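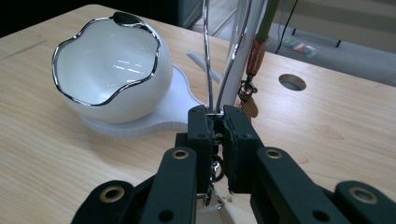 Stop sharing the poster before you read the date on it

Opinion

Wednesday, February 19, 2020

My phone buzzed eleven times before breakfast with the same missing person poster. Same photo, same red letters, same plea to share. By lunch it had been passed along more than 3,000 times in a county where you could fit everybody who votes into a decent ballpark. The girl on it had been home for two days.

Two days. Safe, at her aunt's place over in Wendholm, sleeping in, I would hope.

I'm not going to print her name. That's sort of the whole column. She is sixteen, she left after a bad night, she came back. The sheriff's office put out a one-line update on Monday evening. I checked how far it had traveled. It had 153 shares when I looked, and a good number of those were people asking if it was for real.

So now she gets to be a missing girl for as long as the internet feels like it. Job applications. College. Some boy looking her up in five years. The poster has her height and weight on it, for crying out loud.

I know what people will say because they said it to me in the checkout line. Better safe than sorry. What if it was your kid. Fine. If it was my kid I'd be stapling paper to every pole from here to Skaltach and I'd want all of you out there with me. I'd want the poster everywhere for as long as she was gone. And then I'd want it down. I'd want the person who put it up at 7 a.m. to spend the same four seconds taking it down at 7 p.m.

Hardly anyone does. I went back through my own page last night, feeling pretty righteous, and found 3 of them. One from last April. An older man, dementia, walked away from a house near the Ramalho bridge. He was found the same afternoon, in a neighbor's garage. My post still said MISSING PLEASE SHARE. Ten months. His wife is in my church, I've passed her the hymnal. I took it down and felt sick about it.

Then there's the comments. Somebody always knows somebody. By noon on Sunday there was a white van, then a blue truck, then a man's first name, then his last name, then where he worked. He had nothing to do with any of it. He'd given her a ride once, months ago, with his own daughter in the car. I talked to him, Tiago Pinheiro, and he said I could use his name seeing as everybody already had. He stayed home from work Monday. He told me he's parking around back now.

"They found her and they still didn't say sorry," he said. "One guy sent me a thumbs up."

I've been at this paper long enough to remember when we did this badly too. We ran school pictures on the front page and the found-safe on page nine, under the tire ads. So no, I don't think newspapers get to be smug. We taught people that the disappearing is the story and the coming home is a footnote. And the websites that copy our stuff are worse — I saw one yesterday with her photo, wrong age, wrong state, and a headline asking WHO IS SHE. They made money off that. Not much I guess, but some.

What would I like? Small things. The sheriff's office could put an end date on every poster, big, same size as the word MISSING. Good until Friday, check back. If she's still gone Friday you put out a new one. They could post the update as a picture too, instead of a line of text that nobodys phone bothers to show them. It costs nothing. A deputy told me they'd "look into it", which I've heard before about the stop sign on Serutard Road.

And this paper should pull the name and photo of any minor once they're home safe. We don't have a rule on that. I asked Tuesday. We have a habit, depends who is on shift. I think it ought to be written down, and I've told my editor so, and he's reading this now before you are so hello.

For the rest of us, look at the date. Look for who put it out. If it's a cousin of a cousin with no phone number for the police on it, go find the real one, it takes a minute. Leave the white van alone. If you have 100 friends on there and you told all of them she was gone then tell all of them she is back, and after that delete teh thing.

I still have two people to call about that April post. They shared it from me.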